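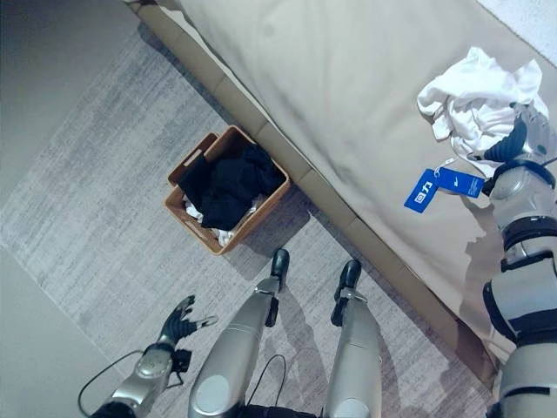 Wenche Kvam asked whether the tag rule covers garments still on the bed. Yes, it does! If a shop tag is hanging off it, log it as tagged before it goes anywhere.

I keep the Jorner laundry set (466 episodes, head and wrist views), and these are the house rules I'd like you to stick to:

Keep the blurry wrist clips — they're part of the set.
One garment per grasp.
Two labellers per episode, and if they disagree, send it to me by Monday. 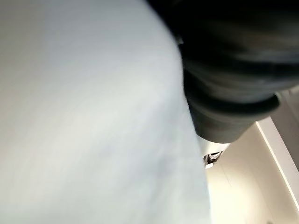
Wrist view, pale surface close up, wall behind.

Version 2 moves the labels into their own folder.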